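**Portfolio case study: do I show the version that lost?**

**bheki_m**
Redoing my portfolio and stuck on the Orholm project. I redesigned their booking flow over a summer contract. My version had 4 screens. The product owner wanted 8, and 8 is what shipped, including one that asks you to confirm that you'd like to confirm. Do I show mine, theirs, or both?

**Judite C.**
Both. Put yours first and keep the caption polite.

**sastry_ux**
Disagree. Show what shipped. I read portfolios for Lenach every July, and half of them are museums of work that was tragically misunderstood by management. I skim those.

**bheki_m**
The shipped one has a carousel, Sreekumar. I have to live in this town.

**sastry_ux**
Then write about the carousel. Who asked for it, what you said, what you settled on. I'd read that twice.

**Leonie B.**
I went through this with Gendik. My page opened with 200 words on my "process" and a diagram with arrows going in a circle. A recruiter asked me what the arrows meant and I heard myself say "iteration" in a very small voice. The diagram is gone now and the page is one problem, one decision and one thing I got wrong.
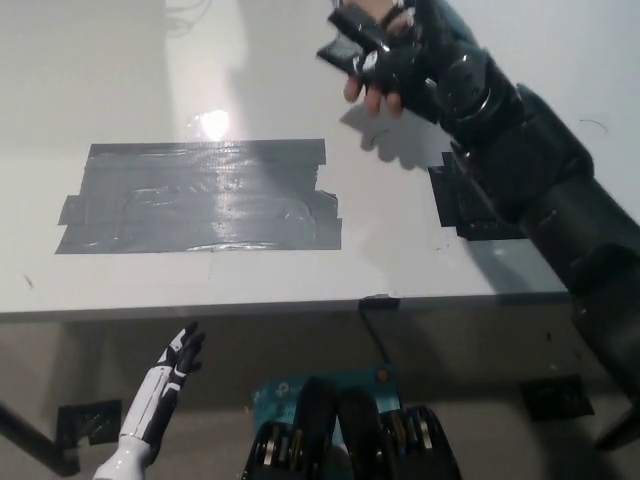

Lizelle Lekota wrote to me off-thread that the "one thing I got wrong" part is a trap, and she said I could pass it on. Her view is that hiring managers ask for honesty and then hire the person who had none.

**Judite C.**
Lizelle is right about some of them. Do you want to work for those ones?

**bheki_m**
I want to work for anyone with dental.

**sastry_ux**
Fair. Still, keep the whole thing under 1,000 words. Mine was longer than my thesis and had fewer jokes.

**Leonie B.**
And check whether your contract lets you show unshipped screens at all. Afridi made me take mine down on a Thursday, an hour before an interview about them.

**bheki_m**
Just checked. Clause says "final deliverables only." So it's the carousel.

**Judite C.**
I'd email them and ask anyway. They said yes to me once.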